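Community Help > Household > TV and Audio > Remote controls

Search the help pages Enter a word or model Go

Remote works for a while after new batteries, then goes dead until the cover is taken off

4/23/25, posted by lathe_and_level

I have a white infrared remote for a Renico television. It was bought as a replacement from Drasitano in February, the original having been lost in a move. It worked without fault for the first few weeks. It now behaves as follows.

With batteries fitted and the cover on, the remote operates the set normally for a period that varies between a few minutes and most of an evening. It then stops. Every button is dead, including power. If I take the cover off, roll the cells with a thumb and put the cover back, it works again for a similar period. The television is not at fault, as the buttons on the back of the set work throughout and a borrowed remote also works throughout.
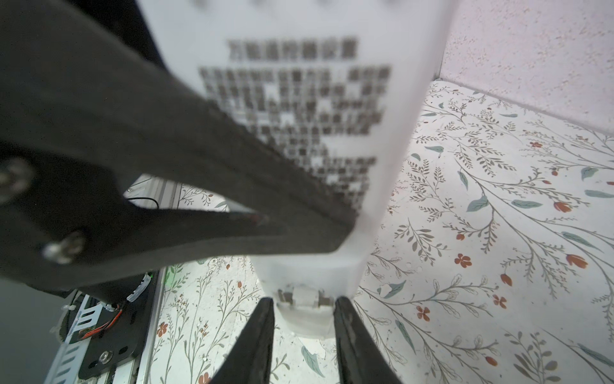

Filed under: Remote controls / Power and contacts

I have tried the obvious things. The cells have been replaced twice, first with a supermarket pair and then with a pair of Ketalix alkalines from a sealed pack. Both pairs gave a normal reading on a meter before fitting and again after the remote had stopped. I have cleaned the springs and the flat contacts with a cotton bud and isopropyl alcohol. There was no green or white deposit on them, and nothing came off on the bud apart from a trace of grey.

I checked the output by pointing the remote at a phone camera. When the remote is working the emitter shows on the phone screen as a pale flicker. When it has stopped there is nothing, whichever button is pressed. I take that to mean the fault is in the supply or the board and that the emitter is sound, but I would like that confirmed.

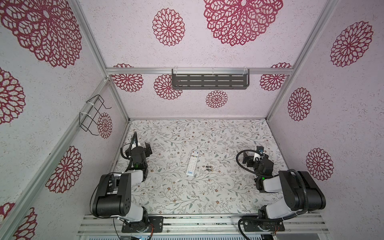
The remote has not been dropped on a hard floor as far as I know, although it does spend its life on the arm of a sofa. It has not had anything spilt on it. The behaviour is the same whether the room is warm or cold, and the same with the remote flat on a table or held in the hand. Tapping the case near the bottom end brings it back perhaps one time in three. Tapping the top end does nothing.

What I should like to know is whether this can be put right without opening the case. I have not found any screws, so I assume the halves are clipped together, and I would sooner not break the clips on something that still half works. A new one is not expensive, but I dislike throwing away an object over a spring.

2,573 views

corrugated_ken

Batteries are probably duff. Try a good make. Mine did this and it was the batteries.

quarterpitch

The batteries have already been excluded by measurement, so I shall leave those alone.

Your description points to a poor contact in the battery compartment. A remote that revives when the cells are rolled has a supply that is being interrupted. Rolling a cell scrapes its end against the spring and breaks through whatever film has formed there. A fault on the board would not normally care what you did to the cells. The tapping result agrees with this: the compartment is at the bottom end and that is the end that responds.

Your reading of the camera test is correct in part. It shows that the emitter and its driver work when power is present. It does not separate a lost supply from a board that has stopped running. To separate them, do the following the next time it fails.

Do not touch the cells. Slide the cover off as gently as you can and see whether the remote comes back by itself. Try this several times over a few evenings and write down the result each time, as one trial proves little.

If it comes back simply from removing the cover, the cover is pushing on something it should not. If it stays dead until a cell is moved, the cover is innocent and the contact pressure is too low.

For low contact pressure there is a repair from the outside. Take out both cells. With a pair of thin tweezers, hold the coil spring by its widest turn, close to the plastic, and draw the narrow end outwards by a millimetre or so. Do not pull from the tip, or you will stretch one turn and leave the others flat. Repeat for the other spring. Then look at the flat contacts. If a flat contact sits level with the wall behind it, ease the blade of a plastic tool behind the top edge and bring it forward slightly. Metal tools will do it as well but they slip, and there may be a track close behind.

Clean again after bending. Alcohol removes grease and does very little to oxide. A glass-fibre pencil is the right tool, used lightly. A new pencil rubber is an acceptable substitute. Do not use emery or wire wool on plated springs, as you will go through the plating and the fault will return within months.

Do not pack the compartment with foil. It is often suggested. It works for a week, then shifts, and on a small remote it can bridge the two cells at the end where they sit next to each other.

Marked helpful by 263 readers

lathe_and_level (original poster)

Thank you. I ran the cover trial over four evenings. The remote came back on removal of the cover alone in every case but one, without my touching the cells. In the remaining case it stayed dead until I pressed on the left-hand one.

So I have gone back to the cover, which I had not examined properly before. The end of it looks slightly crumpled or chipped at one corner, with small torn edges. I cannot say how long it has been like that. The compartment has light scuffs on the plastic round it and a few dark specks, and the cells go in snugly, facing opposite ways.
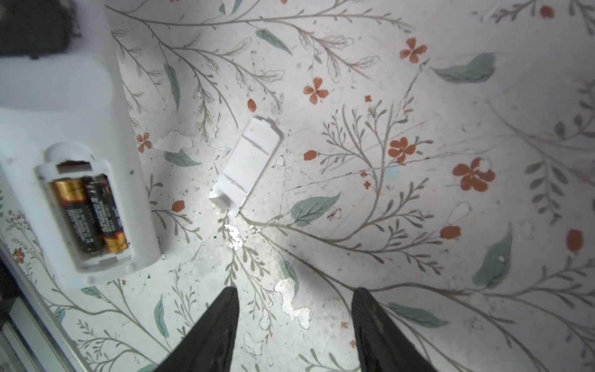 I have stretched the springs by the method given and used a rubber on the contacts. With the cover left off altogether it has now run for two full days without stopping. With the cover on it managed an evening, which is better than it was. I have ordered nothing yet. Is it reasonable to run it permanently with tape over the back, or is the cover doing some mechanical job that the tape will not do?

quarterpitch

The trial is clear enough. You had two faults, weak springs and a cover that disturbs the cells. The first is dealt with.

On many remotes of this pattern the cover has a rib or a foam pad on its inner face that bears on the cells and keeps them down in the well. If the cover does not seat squarely, the pad bears on one cell harder than the other and tilts it. A tilted cell leaves the flat contact before it leaves the spring. Turn the cover over and look for a pad. If there is one and it has gone hard or moved to one side, peel it off and fit a thin strip of self-adhesive draught foam in its place, centred on both cells. The strip should compress when the cover is closed and should not make the cover bow.

Next, trim the damaged end. Use a sharp knife and take off only the raised fragments. Leave the tab that goes into the slot at the top of the compartment exactly as it is. If the cover then slides home without resistance, you have found the reason it sat badly.

Tape is reasonable for testing. For permanent use I would be less keen. It leaves adhesive round the compartment, it creeps in a warm room, and it holds the cells down unevenly unless you pull it tight each time. If small children are in the house, tape is not sufficient and the cover should be made to fit or the remote replaced.

As to opening the case, there is no need at present. If it fails again with the cover off and the springs stretched, the next suspect is the joint between the spring tags and the board. That does mean parting the halves. Start at the bottom end, with a plastic card, and work up one side before touching the other.

drystack_annexe

Adding to the above for anyone with the same trouble on a Bosman set, where the remote is a similar shape. I had the identical symptom and the pad was missing entirely. I used a piece of felt cut from a chair-leg protector, 4 mm thick, which was too much. The cover would close but bowed in the middle and popped off whenever the remote was put down. Half that thickness was right.

Check as well that the cells are the correct length. Some rechargeables are fractionally shorter over the terminals than alkalines, and in a compartment with tired springs the difference is enough to cause dropouts. Mine was happy with alkalines and unreliable with rechargeables until the springs had been pulled out.

I would also say that contact spray is best avoided here. Mine ran down behind the spring and got under the keypad, and the volume buttons were sluggish for a fortnight.

lathe_and_level (original poster)

There was a pad. It had slid to one side and was as hard as card. Replaced with draught foam, trimmed the cover, cover now goes on flat. It has been in use with the cover on for more than a week with no stoppages. I will post again if it comes back.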